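Marjan Alipour
10/9/18

Thread on wrist cameras. We had two candidates for the small arm at Rurkis and I spent the day finding out which one copes with bare metal. Notes follow, mostly for Zihan Cui, who asked.

1/ Candidates: the Mendora wrist module and the Amik board camera. Same bracket, same cable run down the forearm, same controller. Only the camera changes between runs.

2/ Task is dull on purpose. Arm moves over an open electronics unit, stops at a fixed height, camera finds the long edges of the metal on top and reports an angle. Gripper jaws stay open. No contact.

3/ Each camera got 80 stops, split over 3 light settings: ceiling only, ceiling plus bench lamp, bench lamp only. Exposure locked first, then auto.

4/ Painted steel and plastic are easy for both. I won't post those. Ribbed aluminum is where they separate, because every ridge gives you a highlight that looks like an edge and isn't one.

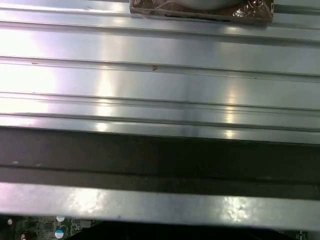
Wrist view over the ribbed aluminum, glare on the left, circuit board along the bottom.

5/ The grooves themselves are fine. Long, straight, good contrast on one lip. The trouble is the vertical streaks of reflected light crossing them. The edge finder wants to fit lines to those too, and then the angle comes back 90 degrees out.

6/ Left third of the metal is close to white. Anything in there is lost to the line fit. I masked it by hand for one set of stops and the wrong angles mostly went away, but a hand mask is no use once the arm moves.

7/ Also worth noting: the wrapped package at the top. Crinkled clear film makes short bright lines in every direction. I left it in for all runs. Parts arrive in film here and the camera will have to live with it.

8/ Auto exposure, Mendora: hunts. Settles on the metal, then the board underneath goes too dark to use. Locked exposure was better in every setting.

9/ Auto exposure, Amik: settles faster but picks a brighter level, so the white area grows. Locked, it was level with the Mendora under ceiling light and worse with the lamp.

10/ Wrong angles over all runs, exposure locked: Mendora 3, Amik 26. Most of the Amik misses were with the lamp on.

11/ Bahman Babaei asked about a polarizing filter. Tried one on the Amik, held on with tape. Streaks got weaker, but it cost light and I had to lengthen the exposure. Not in the numbers above. Needs a proper holder before I trust it.

12/ Controller side: no difference I could measure. The Jafarzadeh box took both streams without dropped frames. The Amik driver needed a restart after each unplug – annoying, not serious.

13/ For now the Mendora stays on the arm, exposure locked, lamp off. Next up is a diffuser over the bench and the same stops again with both cameras. Settings file goes to anyone who asks.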